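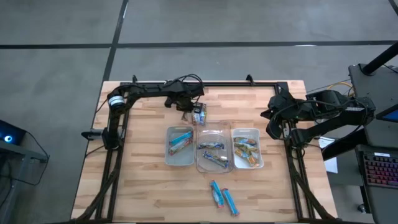
Usha Suvarna wants to know why the snack bars can't all go in one big box like they used to. Faster, she says, and you just grab one on your way out.

Fair question, quick answer. We tried one big box for all of last December and the same thing happened every week. Fruit ones gone by noon, the dry oat ones sinking to the bottom, and then somebody digs out a handful that went out of date in the summer. 212 bars in the trash when we cleared it. So, bins. One kind to a bin, as near as we can manage, and they stay out where people can see them.

How it works now, for anyone new at Ondholm:

- Delivery from Abou Jaoude comes in mixed. Tip it out on the wood table, not the counter, the counter is for lunch
- Sort by wrapper first. Don't read every label, you'll be there all day
- Check dates once they're in piles. Short dates go on top
- Anything torn or squashed open goes in the trash, sorry
- Opened boxes get flattened and go down with the cardboard

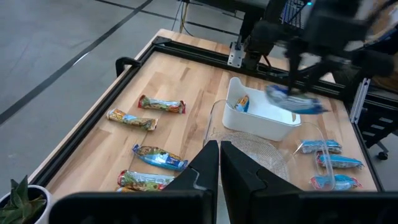
Shadi Daher did the last order and got 40 boxes instead of the usual, because the price broke at that number. So we have a lot. Please don't start a second pile in the copy room!! Ayman Ghanem has cleared the bottom two shelves of the tall cabinet and the extras live there untill the bins run low. Key is on the hook by the door. Put it back on the hook.

The Flultville people will be taking a share as well, first pick of the nut ones, since they paid for half. Their box should be packed separate and marked. If you aren't sure whether a bar has nuts in it, leave it out of the mixed bins and ask Ayman. 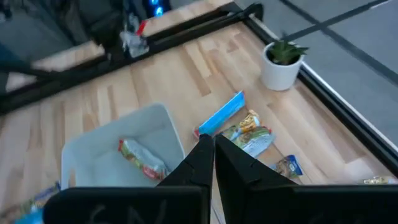
Bins themselves. We've had a couple of requests for deeper ones and the answer is no, they turn back into the big box. Low sides are better. In the gray one you can spot a single bar lying at the bottom from across the table, and then you know to top it up. Lids are somewhere, we dont use them. Wipe the bins out between batches, there are always crumbs.

And the favorites list. Georges Nasrallah is keeping it this time. One vote each, on paper, in the jar. Last round was all "chocolate" eleven different ways, so please write the actual flavor.
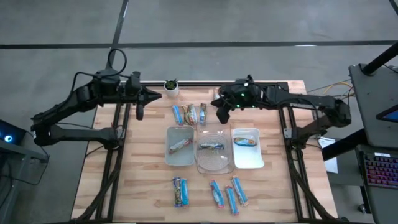

Next order closes at the end of the month. Edivaldo Rezende is placing it, and he needs the list before then, not the morning of. We had 1068 bars last time and want to land a bit under that. Moltmont can't match the price so we're staying put.

Still short one person for sorting. Takes an hour, maybe less with two. Sign up on the sheet by the kettle or tell Georges. Bring back any bins that have wandered off to desks too, no questions asked.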